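Test Technician, Gripper Comparison (fixed term)
Custholm, Manipulation Group
Reports to: Zinash Wolde
Posted: 2020-10-25

Custholm is hiring a test technician to run a side-by-side comparison of two-finger grippers on tabletop arms. The position is on site and full time, with a contract of 46 weeks.

The comparison covers two gripper designs, Herik and Adberg, each run with the same arm, the same controller and the same set of pick-and-place tasks. Objects are small cubes and other simple shapes, moved from the table into a bin. Each task is repeated 50 times per gripper and per finger pad. A pilot round was completed in September under Réjean Lévesque, and the task sheets from it will be handed over to the person hired.
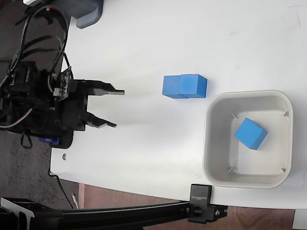 The technician will set up each station, place objects at their start positions, start the runs and log the result of every attempt. Failed grasps are sorted by type: missed, slipped, dropped in transit, placed outside the bin. Worn pads and damaged cables are replaced by the technician, and every replacement goes in the log with the run number. Camera mounts are checked against the calibration target before each block of runs.

Required:
- Two years of bench or lab work with motors, servos or small robots
- Able to crimp connectors, route cables and trace a wiring fault
- Basic Python, enough to edit a config file and plot a log
- Careful written records

Useful:
- Experience tuning position or current limits on servo grippers
- Experience with hand-eye calibration
- Some CAD for printed brackets and pads

The technician does not write the controller software. That work belongs to Harpreet Robichaud, who will be at the next bench and will need clear fault reports.

To apply, send a resume and one page describing a test you ran and how you recorded it. Mark it "Reference 178" and address it to Ona Paulauskas, Custholm. Selected applicants will be asked to complete a paid half-day bench trial. Applications are read as they arrive, and the posting closes when the position is filled.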